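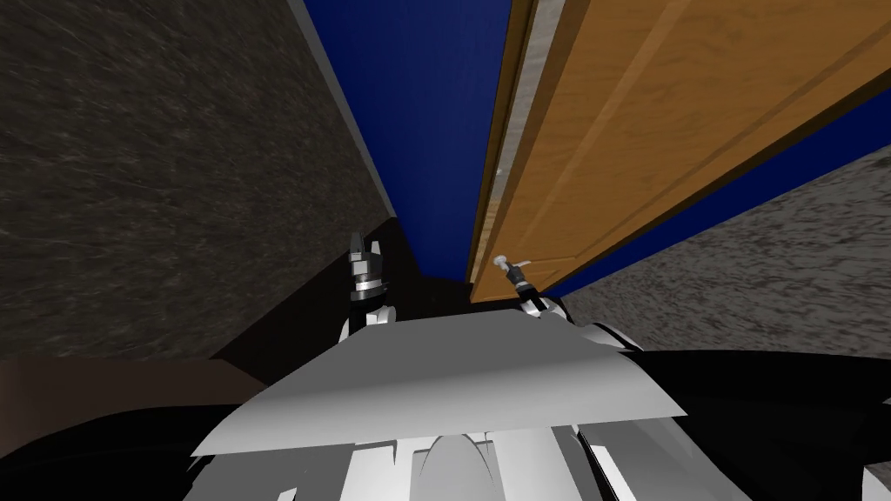
Teleoperation Demonstrator, Simulated Household Tasks
Hetia, Data Collection Group
Location: Skultmont office, on site
Posted June 4, 2025
Reference: 2037
Openings: 3

Summary of the position

Hetia is hiring operators to record demonstrations for Lovia, our training set for two-armed manipulation in simulated homes. The operator controls a simulated humanoid from a head-mounted display and two hand controllers. Each recording is used as a training example for a control policy, so the quality of the motion matters more than the speed at which it is produced.

The current work covers doors: lever handles, round knobs, sliding panels and cabinet fronts. Drawers and kitchen appliances follow in the next phase. The May collection closed with 1426 accepted episodes.

Duties

Record episodes from a written task card. A card states the start pose, the object, the goal state and which arm is to be used. The other arm stays clear of the door and the wall unless the card calls for both.

Grasp the handle before applying any pull. Episodes in which the door is moved by the wrist, the forearm or the torso are rejected, even if the door ends up open.

Keep the motion continuous. Pauses longer than two seconds are flagged by the software and have to be explained in the log or re-recorded.

Label each episode as success, partial or failure directly after it ends. Failures are kept. Do not delete them.

Report physics faults, such as a gripper passing through a door slab or a handle that does not spring back, with the episode number and the scene seed.

Review episodes recorded by other operators for one hour per shift.

Requirements

Age 18 or over and permitted to work in the United States.
Able to use a head-mounted display for sessions of 39 minutes, with a break between sessions. Prescription lenses can be fitted.
Steady use of both hands.
Written English good enough for short, exact log entries.
Basic computer skills: file naming, spreadsheets, a ticket system.

Helpful but not required

Experience with teleoperated equipment, 3D modeling or animation. Familiarity with Urquijo, the annotation tool used for review. Training in Urquijo is given in the first week and is paid.

People who get motion sick in virtual reality should mention it when they apply. A desktop review post is sometimes available, with the same pay grade.

Hours and pay

Full time, day or evening shift. Shifts are fixed for the length of the contract. Pay is hourly, with the same rate for recording and review. There is no bonus per episode and no daily quota. The contract runs for six months and can be renewed once.

Selection

Applicants are invited to a practice session at the Skultmont office. It consists of a short introduction, ten minutes of free movement in the simulator and four task cards. Results are scored on grasp placement, smoothness and the accuracy of the labels. Travel costs are not refunded.

How to apply

Send a resume and a short note stating preferred shift and earliest start date through the Hetia careers page. Quote reference 2037. Applications are read in the order received, and the posting is removed when all positions are filled.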